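Skorent Bench Gallery: table rules, and what they look like in use

Hi, I'm Đạt Lại and I look after the two-arm tables at Skorent. People who visit always ask me for our rules, and I always say sure, I'll send them, and then I send a file so dull that I can hear them closing it. So I'm putting them on the gallery page with the pictures, in my own words, and I've kept it short (for me!).

A bit about where these come from. Some are copied from the shop we learned from, Dristero, who are much stricter than us and probably right. Some we made up after a bad afternoon. We have a written version called Cù, which is the one you sign before your first session, and if that one and this page ever disagree, Cù wins. Please don't argue with me from the gallery page.

Clear the table first. I mean all the way. Phones, coffee, screwdrivers, your badge, the little hex key that has been living by the corner since June. If it isn't part of the task, it doesn't go on top. Stuff can pile up on the side as long as neither arm can get to it, and I'm not going to be fussy about how your side pile looks.

Both arms count, even when you only need one. This is the rule I repeat most. You get busy watching the arm that's doing something and you forget the other one has power too, and then you lean in on that side to nudge an object. Hands stay out until both arms are stopped and you've said "stopped" out loud. Yes, out loud, even if you're alone in the room. You'll feel silly for a week and then you'll do it without thinking.

If an arm is waiting, its gripper waits open. I like to be able to glance over from my desk and know there's nothing pinched in it. A closed gripper should mean somebody asked it to close.

Cables. Give them a loop with enough slack that the wrist can go all the way through its range, but no loop so big that it can catch on a fingertip. Do the slow sweep by hand before you turn anything on, both wrists, both directions. We lost a whole day once to a cable that was fine everywhere except in one corner of the table, and I'm still a little sore about it.

Put things where the fingers can come at them straight. Beginners love to set an object right up against the edge and then wonder why the approach looks so awkward. Flat things are the worst for this! If you're working with something thin, try the grip slowly first, and if the fingertips are scraping the table, raise your stopping height before you do anything else. The tabletop will forgive you a few times. The fingertips won't, and I'm the one who orders them.

Food or anything that looks like food: fine on the table, never in your mouth afterward. I wish I didn't have to write that one down. It's in Cù too, with a date next to it, so you can guess. Same goes for lunch in the room generally. Eat in the hallway, there's a perfectly good bench out there.

Keep the cloth behind the table hanging free of the arms. Creases don't bother me. What I don't want is a corner of it drifting over the back edge, so tug it, look at it from the side, and move on.

Light stands go outside the reach line, and so does whatever you plan to stand on to fix the light stand. If you need to move one, stop both arms (see above, sorry) and then move it.

Write it down. Every session gets a line in the log, including the boring ones. The log at Skoter, our other room, has more than 3,000 lines now and most of them say "fine." I love those lines. When something starts going wrong with a joint, the fastest way to find out when is to scroll up until the notes turn into "fine" again. We check the grippers properly every 800 cycles and give every table 10 minutes of quiet time before the first run of the day, just listening. Fans, clicks, anything new. It's my favorite part of the morning, to be fair.

Last one, and it's more of a request. If you stop a run for safety and it was a false alarm, nobody gets to tease you. I've stopped runs for a squeaky chair. Stop it, look around, write the line, start again.

On to the gallery. If you'd like to print anything for your own wall, go ahead, just put Skorent under it somewhere.

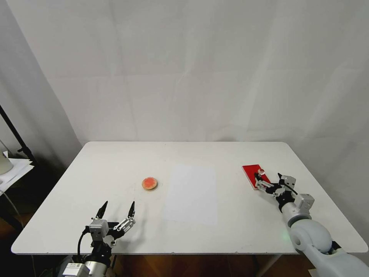 Skoter, 8/2/24

Two arms, one tidy tabletop. The left gripper is wide open near a little round cookie-like thing with a reddish-orange middle, and the right one is down at the flat red piece on the other side. Have a look at the cable curving over the right gripper too, then go check yours!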